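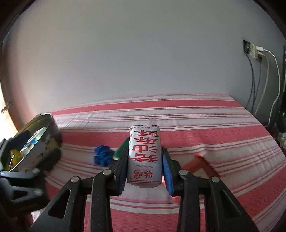
Pad wear limits on hand-held grippers: is there a rule?

Tadeo Acuña
Our site procedure says to swap finger pads after 90 sessions. Is that from a standard, or did someone pick it?

Ekow Yakubu
Someone picked it. Go by condition — check pads every 10 sessions and log the result.
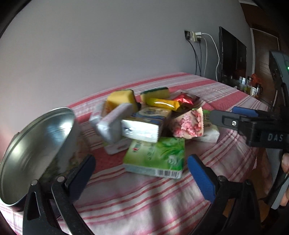

Pad logs should name the finger, the tool and the pad type. With two grippers working one pile, as over that striped cloth, "blue pad" identifies nothing — both tools have one. Mark each pad before fitting.

Stilbridge
We replace at 5 sessions. Never had a problem.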